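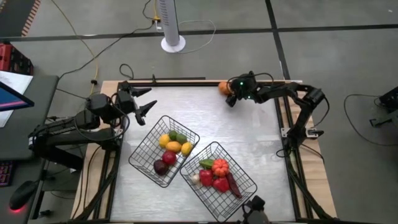

# Getting your first docking run through the Ruddock queue

I get asked this every August when the new students turn up, so I've finally written it down. This covers running a small batch of ligands against one protein on our cluster (Ruddock), using the Plemska scripts. You'll need an account and a protein structure in PDB format. If you haven't got an account, email Keegan Partington and say which group you're in!

## 1. Tidy up the structure

Open your PDB file in whatever viewer you like and have a proper look before you touch anything. Strip out the waters, unless one of them is holding the binding site together (ask your supervisor, they'll have opinions). Then run:

`plemska clean target.pdb --keep-chain A`

My own test protein has 527 residues and two chains, and I once docked a whole library into the wrong one. Check your chain letter.

## 2. Set the box

The box is the bit of space the program searches. Centre it on the ligand that came with the crystal structure, if there was one, and make it 10 ångströms bigger than that ligand in each direction. I used to go much larger, and all I got was slow jobs and molecules stuck to the outside of the protein like burrs on a sock.

Save the box as `box.txt` in the same folder. The script won't look anywhere else for it, sorry.

## 3. Prepare the ligands

Put them all in one SDF file, add hydrogens, and give each one a name without spaces. Spaces break the results table in a really annoying way (the columns slide along by one and everything looks plausible).

## 4. Submit

`flilow submit --target target_clean.pdb --ligands set.sdf --cores 8`

Flilow is just our wrapper round the queue. My practice set of 106 ligands takes 78 minutes on eight cores. Put yours in after six in the evening if you can, when the sequence people have gone home.

Try three or four ligands first. Please!

## 5. Look at the poses

Scores come out in `plokico.csv`, best at the top. Don't stop there. Load the top few poses and see whether they make chemical sense: is that charged group pointing at something, or is it buried in grease? Redock the original crystal ligand as well. If it doesn't land within 2 ångströms of where it started, go back to step 2 and fiddle with the box.

## If the job dies straight away

Nine times out of ten it's the missing `box.txt`. Otherwise run `flilow log` and send me the last few lines, pasted in as text.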